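Sturnen Cabinet Refinishing Kit. For drawer fronts, doors, wardrobes, bed ends, most indoor wood really. One box, no sanding down to bare timber. 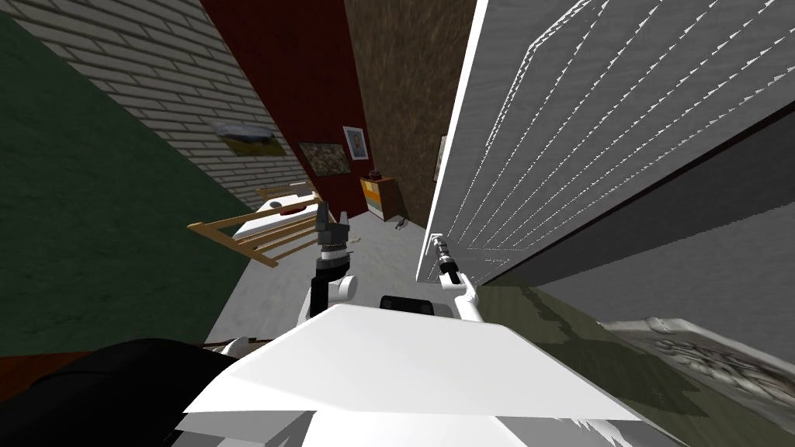
Fodmont, October

New batch is in. Same primer as before, thicker topcoat, better lids - the old ones stuck, sorry. Kit covers 6 average drawer fronts with two coats. Bigger job, buy 2 kits and mix them in one bucket so the color matches.

In the box: degreaser, primer, topcoat, foam roller, grain comb, spare sleeve. Brush not included. Knobs sold seperately.

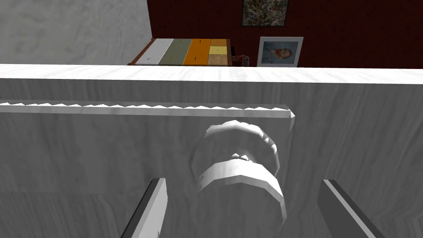
White front with faint grain, round white knob.

Prep matters more than paint. Take the knobs off first, bag the screws. Degrease twice around handles, thats where the hand grease sits. Scuff with 300 grit, wipe, prime. Leave overnight. Topcoat in the morning, thin. Darren Wragg in our workshop does his with the comb while the coat is still tacky, long strokes, no going back over.

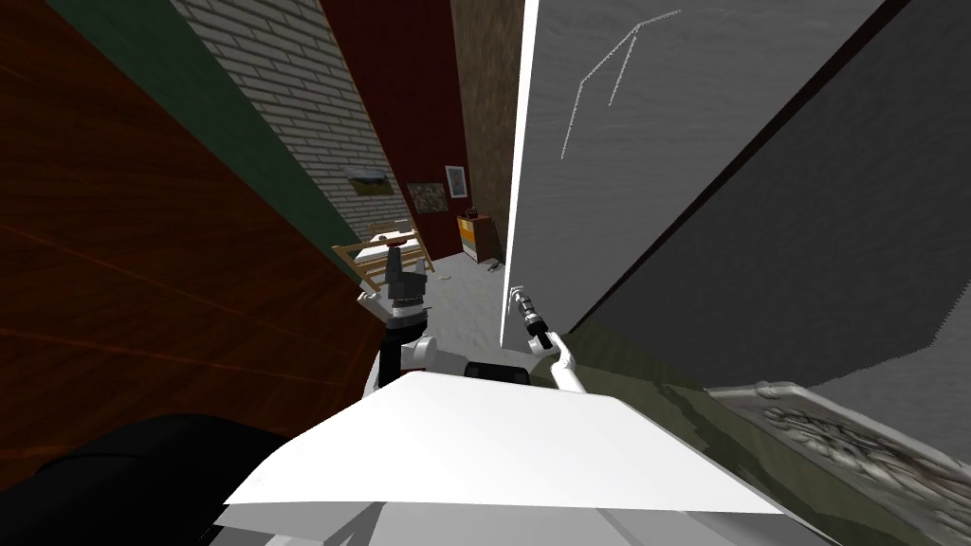 Drying times are for a normal heated room. Cold garage, double them. Plan your working space too - in a narrow room do one side at a time and keep the wet doors flat somewhere else. Full cure is 7 days, so no heavy stuff on top before then.

Colors: Chalk, Pale Gray, Slate. Samples on request, ask for Brenda Pilkington. Jalali wax goes over all three, not needed on fronts but nice on tops.

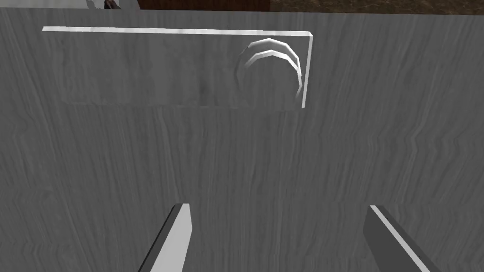

Gray wood grain, wide drawer panel.

Returns on unopened kits only. Trade orders to Keith Pearce, mornings best.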